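April, workshop notebook, payroll bench

Spent the morning on the overtime calculator for Lonari. Desta Abdella pulled 184 time cards from the laundry crews and I ran them all through the new rules before lunch. 129 matched what people were paid, which is better than I feared! The rest are mostly split shifts -- the old sheet drops the second half if it starts after 10 p.m. 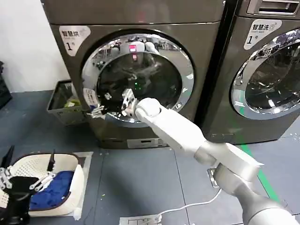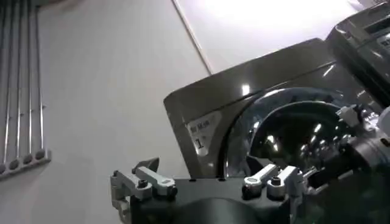
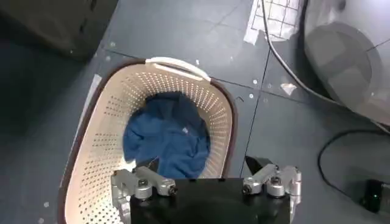
Fixed the split shift thing by 3:15 and reran. Still stuck on the Munness cards, where somebody typed break minutes into the rate column (ugh). Worst one so far is short $98 for the month. Tsehay Gebreyes wants back pay listed per person, so I'll add a column tomorrow. Desta, please don't touch tab four until I've saved my copy.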